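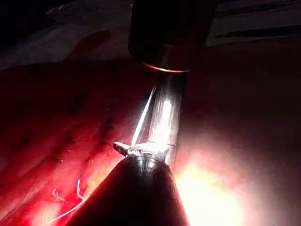 Issue 21

Keritholm needle driver and fine grasper, tried side by side

I've had the Keritholm pair on our bench at Trutham since September, and people keep asking me which one to buy first, so I'm finally writing it all down (grab a coffee). Both are wristed tips for small surgical arms, both fit the Dorkerness quick mount, and both come with the same controller software. The price is $438 a tip, and you get 2 spare cable sets in the box.

The driver is the chunky one. It has a strong bite and it holds a curved needle at whatever angle you ask for, but the wrist takes up a lot of room and you'll notice that as soon as you work near the surface. The grasper is much slimmer and so much nicer to steer!
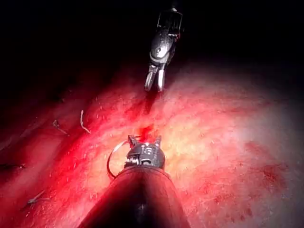

My old Antoniuk set needed re-zeroing after every session, and I'd lost patience with it. With these I go four sessions before the wrist drifts enough to bother me. Roll is smooth in both directions, pitch gets a little sticky near the end of its travel, and the foot pedal is still too stiff for my taste.
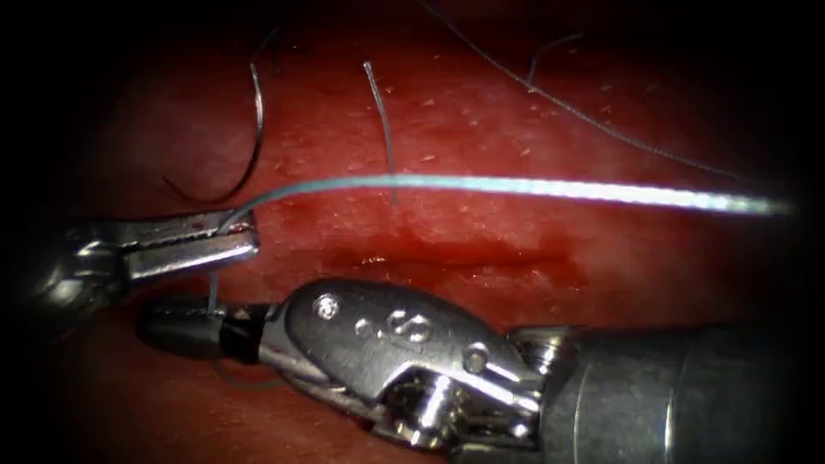
Thread handling is where I changed my mind about the grasper. I expected narrow jaws to let fine suture slide, and I was ready to send the thing back. The upper jaw is a flat blade with fine serrations and a squared tip, though, and a blue-white suture clamped right at the end of it is as far out as I'd ever want to grip. Dark thread is harder work for me, as it sinks into the red wherever the light falls off, so I'd order the bright stuff for practice.

If you're only getting one, get the driver and keep whatever grasper you already own for now. Spare jaws ship separately, and the mount adapter for older arms is back in stock.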